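Small Things from the Hughes Street Workroom

We spent most of October sorting the odds and ends drawer at our place in Jendville, and I kept stopping to admire things, so it took far longer than it should have – no regrets! These are a few of my favorites. 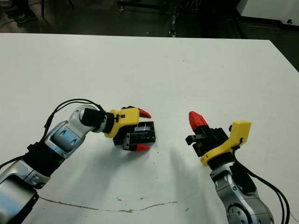
I have a real soft spot for little black box-like pieces with ridged edges, the kind you pick up and turn over while the kettle boils. The drawer held 13 of them, and I kept every one.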